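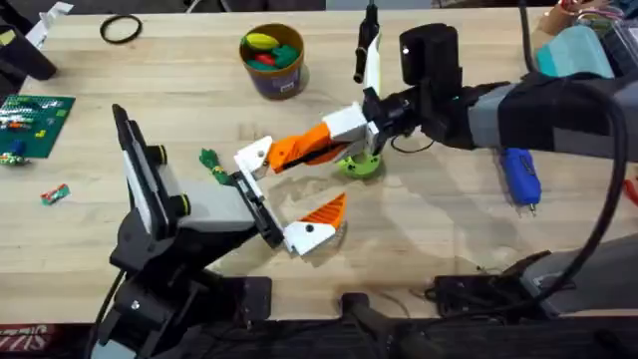 Clellodeo Two-Arm Bench Kit, Rev 7

Laltura Workshop Supply / Arms and Grippers / Kits

Two small tabletop arms with printed fingers, sold as a parts kit for assembly at home or in a shared shop. Design by Jin-sol Han. Finger geometry and print files by Young-sook Sun.

In stock. Ships in 2 boxes.

Overview

The kit builds a facing pair of arms that work over a common area of table. Both are driven from one controller board and can be run together or singly. Reach overlaps near the middle of the table, so two-handed tasks such as holding a part while the other arm pulls, passing a toy brick across, or steadying a container are possible without moving the bases.

Fingers are narrow, printed in white and orange, and held by screws. They are treated as wear parts. A finger can be swapped without removing the wrist assembly or repeating the joint calibration, but the gripper zero must be set again.

Specifications

Arms per kit: 2
Joints per arm: 6, plus gripper
Reach, base axis to fingertip: 416 mm
Rated payload at full reach: 500 g
Supply: 12 V DC, one per arm (not included)
Controller: Ikus board, USB
Finger material: PLA as supplied; PETG files on the download page

Included

Motors, link parts and brackets for both arms
Finger set, white and orange
Controller board and motor cables
Screw pack, hex keys
Printed build guide

Not included: power supplies, table clamps, computer, camera mounts.

Mounting

Use a solid wood or steel top. Hollow-core doors and folding tables flex enough to show up as fingertip error. Clamp both bases before first power-on. Route each base cable down over the nearest table edge and leave a service loop at the wrist, long enough for full rotation in both directions.

Assembly notes

Set motor IDs before the links go on. Once the wrist is closed, the connector on the last motor is hard to reach.

Start finger screws by hand. The printed holes strip if driven with a power tool.

Run the first overlap test at low speed with nothing held. The software does not check one arm against the other in Rev 7. Collision limits are planned for the December release.

Compatibility

Rev 7 fingers do not fit Rev 5 brackets. An adapter plate is available as a print file. Sun pattern soft tips fit all revisions.

Page revised Sunday, April 16, 2023. Payload figure corrected for full reach.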